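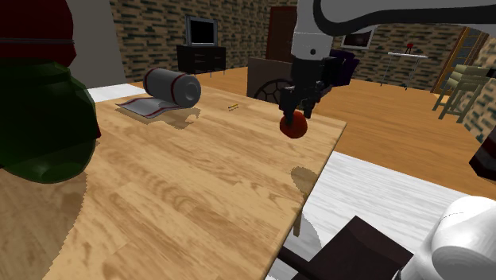

Jhonatan Huamán me escribió el lunes que en la entrada anterior yo había sido injusto con el montaje de Altham, que la película no es lenta, que lo que pasa es que los planos duran lo que tarda el personaje en decidirse, y que si la veía otra vez con eso en la cabeza me iba a parecer hasta corta.

La he vuelto a ver. Sigue sin parecerme corta, pero en lo de los planos tiene razón y quiero corregir lo que puse.

Para quien no leyera la otra entrada: Altham es una película pequeña sobre una mujer que vuelve al pueblo de su padre para vender la casa y se queda un invierno entero sin venderla. La pasaron en octubre en el cineclub, en la sala de arriba, la de 60 butacas, y estaba casi llena. Yo entré tarde y me tocó la primera fila, en un lateral, y supongo que eso influyó. Desde ahí los planos generales no se ven bien. Se ve un trozo de pared y hay que girar la cabeza para encontrar a la actriz.

En aquella entrada dije que a la película le sobraba media hora y que la directora, Tiruwork Kumsa, parecía no fiarse de las tijeras. Lo segundo lo retiro. En el segundo visionado, en casa y con un cuaderno, me fijé en dónde corta. Corta casi siempre cuando la protagonista deja de mirar algo. Mientras mira, el plano sigue. En la escena de la notaría se pasa cuatro minutos leyendo el contrato y no se oye más que el tráfico, y el corte llega en el momento en que levanta la vista hacia la ventana. No firma. La siguiente vez que la vemos está comprando pintura.

La primera vez esa escena me sacó de la película. Me puse a pensar en si había dejado el coche bien aparcado. La segunda me pareció la mejor de todas, y eso que ya sabía lo que iba a pasar, o quizá por eso.

Lo que mantengo es lo del hermano. El personaje aparece a mitad de la historia, tiene una discusión muy buena en la cocina y después desaparece hasta el final, cuando vuelve como si lo hubiéramos estado viendo todo el rato. Jhonatan dice que es deliberado, que ella también se ha olvidado de él. Puede ser. A mí me sigue pareciendo que en algún momento hubo más escenas suyas y que se quedaron fuera. Hay una conversación en el coche en la que se habla de «lo del puente» y en ninguna otra parte se explica qué pasó en el puente.

También quería decir algo del sonido, que en la otra entrada ni mencioné. No hay música hasta el minuto 19, y entonces es una radio que está en otra habitación. Suena mal, se va la emisora, alguien la apaga. Más adelante se oye la misma canción silbada por el vecino. En el cineclub no me di cuenta, en casa con auriculares sí. No sé qué dice eso de la sala.

El final lo dejo sin contar. Solo diré que el último plano no me convenció ninguna de las dos veces, y que la persona con la que la vi en casa se emocionó bastante.

Un par de avisos antes de cerrar. La semana que viene hablaré de Kudo, que me han pedido varios de vosotros y que todavía no he visto entera (me quedé dormido, no fue culpa suya, era la una de la madrugada). Y si alguien tiene una copia decente de Biteo con subtítulos, que me escriba. La que tengo yo lleva los subtítulos de otra versión y a partir de la mitad los personajes hablan unos segundos después de haber cerrado la boca.

Los comentarios siguen abiertos. He borrado dos de la entrada anterior porque contaban el final de Altham en la primera línea, los demás están todos.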